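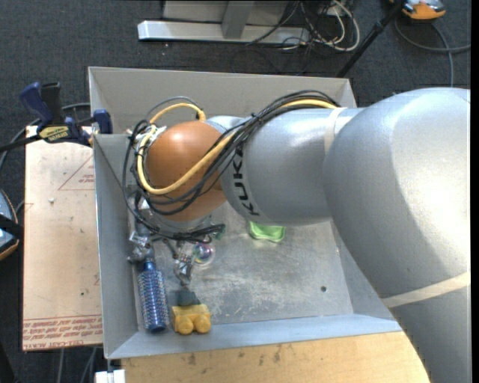 Titstead Joint Services, Facilities and Estates Department: Staff Discussion Board

Topic: Proposed change to carpet cleaning arrangements, Titstead and Claststead offices

Estates_Office
24 January 2025
Colleagues are invited to comment on the proposed change to the carpet cleaning schedule. At present all carpeted areas are deep cleaned twice a year by an outside contractor. The department proposes a single deep clean each December, with spot cleaning on request in the months between. The daily vacuuming of corridors and shared rooms would not change. Comments received on this board will be included in the report to the Head of Estates.

claststead_reception
Thank you for the opportunity to comment. Reception at Claststead would not support this proposal. The entrance carpet takes all of the foot traffic from the car park, and by early spring the grit is well worked in. A single clean in December would fall before the worst of the weather. If there is to be only one, we would ask for April.

Finance_Desk_2
The present contract costs £600 per visit for each building. Moving to one visit would save £600 a year at each site, less whatever is spent on spot cleaning. The draft gives no estimate for the latter. May we see one before the report is written?

Estates_Office
Spot cleaning would be charged at £12 per call under the Arumugam price list. We do not hold a reliable record of past requests, as many were made by telephone.

Finance_Desk_2
Noted. I would suggest that requests be logged from now on, whichever option is chosen.

second_floor_west
I should like to support the proposal. Deep cleaning closes our room for a full working day and the desks have to be cleared the evening before. The carpet on our floor is dark and does not show marks. One visit a year is sufficient.

H_and_S_rep
With respect to the previous contributor, a dark carpet holds as much dust as a pale one. Appearance is a poor guide to when cleaning is due. Two colleagues on that floor have raised the matter of dust with me, and I would wish their view to be recorded.

second_floor_west
I accept the point about dust. My objection is chiefly to the closure. Could the work be carried out on a Saturday?

Estates_Office
Weekend working attracts a further charge of £300 per visit. It was considered last year and declined on grounds of cost.

print_room
Has the department looked at carpet tiles? The Sistitz tiles in the print room have been down for several years. When toner was spilt we lifted the affected tiles and put down spares the same morning. No contractor was needed.

claststead_reception
Tiles were tried in our lobby and the corners lifted within months. Wheeled cases caught on them. I would not wish to see them again in any entrance.

print_room
That may have been the adhesive. Ours have not moved.

H_and_S_rep
Lifted corners are a trip hazard and should be reported on the usual form, whatever the cause.

Estates_Office
Replacement flooring is outside the present proposal, though the comments on tiles will be passed to the projects team. We will ask the contractor for a price on two options: one visit to all areas in April, and two visits to entrances and ground floor corridors with one to upper floors. Both will be posted in this thread.

Finance_Desk_2
Please show the two buildings separately, as they are charged to different budgets.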